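Landbridge Reading Room
Progress report to the Ikeda fund, first quarter
26 March 2025
Prepared by Ntombi Van Wyk

Where we are

The grant was for going through the donated technical library page by page, deciding what is fit to lend, and making a usable index of the figures. The donation came to 191 volumes. We have finished 50. I had promised more by now, and I had also promised that the shelving would arrive in one delivery, so please read my remaining forecasts in that light.

The slow part is the drawings. A page of plain text gets a quick look for tears and stains and we move on. A page with several figures has to be read properly, because the captions are what people will search for. Isamu Kawaguchi set the rules for this in the first week and has defended them since against everyone, me included. The index stands at 3053 figures.

The work table

We have settled on a single table with the light green checked cloth on it. Sota Hayashi wanted gray. The green stayed.

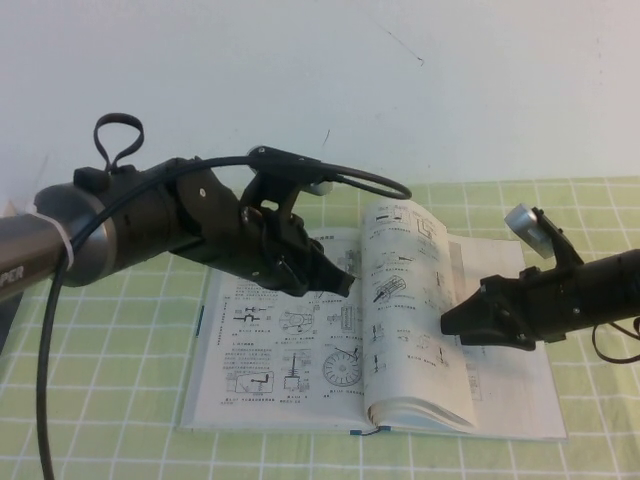
Page check at the work table, book open on the checked cloth.

Page turning remains the main source of argument. Thick bindings will not lie flat, pages curl back up, and a page that curls is a page that gets skipped. Gilberto Puma went back through the finished volumes and found two skipped pages, both in a book I had signed off myself. They have now been checked and I have been spoken to.

The Chinese engineering books

These are the volumes we know least about and the ones readers ask for most. Figures are numbered by chapter and section, which suits us very well, and we are keeping the printed numbers as they stand. Our first attempt at renumbering lasted one afternoon and is not discussed.

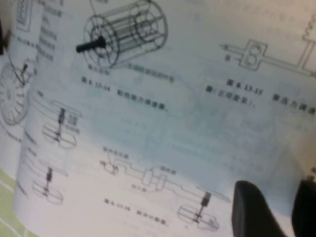 Figures 6.13-14 and 6.13-15, on a curling page.

Captions are entered in Chinese first, with an English line added later. Isamu Sasaki is doing the English. He is quick with shafts and rods and slower with anything that has four possible names in a parts catalog, and he would like it noted that this is the catalogs' fault.

Money

We have $707 left in the supplies line. The Oratis book supports cost less than planned – the only item that did – and I would like to move the difference to index cards and box labels. Please confirm that this is allowed.

Next quarter

Finish the Chinese volumes, then start on the Fulumton boxes, which are still taped shut. Sota has offered to open one early to see what we are in for. I have asked him to wait until the shelves are up.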